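Washing Up by Hand in a Small Sink

Kitchen tips

A single basin and a ribbed drainboard are enough for a household of four if you wash in the right order. The trouble starts when everything goes in at once and the greasy pan ends up on top of the glasses.

Scrape plates first and stack them on the counter to the left of the sink, or on the stove if you have no counter. Keep the basin clear. Run the water hot, add a small squirt of dish soap and wash in this order: glasses, silverware, plates, bowls, then pots. Change the water after the plates. If it looks gray before that, change it sooner.

Glasses

Wash glasses one at a time. Don't let them sit in the basin under other things. Rinse in warm water, turn upside down for a minute, then dry with a cotton or linen towel that has been through the wash a few times. New towels leave lint.

Wrap the towel around the outside and hold the glass through it, so your fingers never touch the surface you have just dried. For the inside, feed in a corner of the towel and turn the glass, not your hand. Don't force your fist into a narrow one. That is how most of them crack.

Cloudy glasses usually have hard water film. Soak them in equal parts white vinegar and warm water for 40 minutes, then wash as usual.

Knives

Knives never go under the suds. Wash each one by itself, wiping from the spine toward the edge, and lay it flat on the drainboard with the handle toward you. Dry them before you start on the plates.

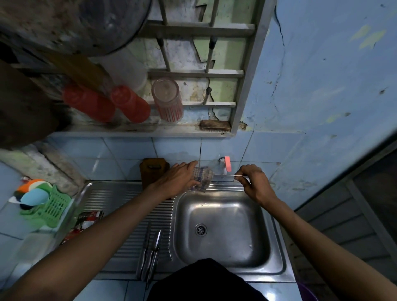
Xiuying Peng wrote in to say she dries her knives right away and never leaves them on the drainboard at all, even for the time it takes to do the glasses. Hers are carbon steel and get rust spots fast. With carbon steel she is right. Stainless can wait a few minutes.

Cutting boards

A wooden board should be washed quickly on both sides, even if you only used one. If one side gets wet and the other stays dry, the board will start to cup. Use hot water and a little soap, scrub along the grain, and rinse. Never soak it.

For onion or garlic smell, rub with coarse salt and half a lemon, leave it 3 minutes and rinse again.
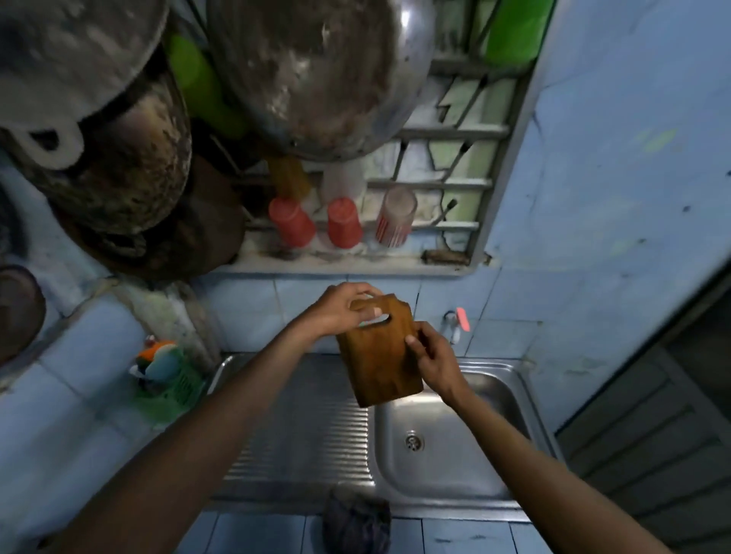

Flora MacBrayne
Household Editor

Hold the board over the basin by its top edge and let the water run off the bottom corner before you put it down. Then wipe it and stand it upright against the wall – on the long edge or the short one, it makes no difference, as long as air can reach both faces. Oil it with food-grade mineral oil when it looks pale and feels rough.

Sponges

Keep them in a basket or caddy with open sides. A solid dish holds water and they will smell by the next morning. Squeeze them out hard after the last pot. I keep one color for dishes and another for the sink and counter, and throw both out when they start to crumble.

Last, rinse the basin, lift the drain strainer and empty it into the trash.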